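Chapter 11
Picking Things Up

My first robotics club met on Friday afternoons, and I figured grabbing a toy would take us one session. Ha! Rocío Tapia and I spent two whole months on it – and I loved nearly every minute. 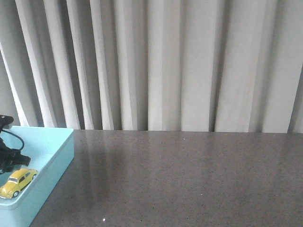 Figure 11.2 A yellow toy car in the blue tray.

So let's start where we did, with a small car and a tray with low walls. Before you write any code, grab a pencil and sketch where you'd want the fingers to go.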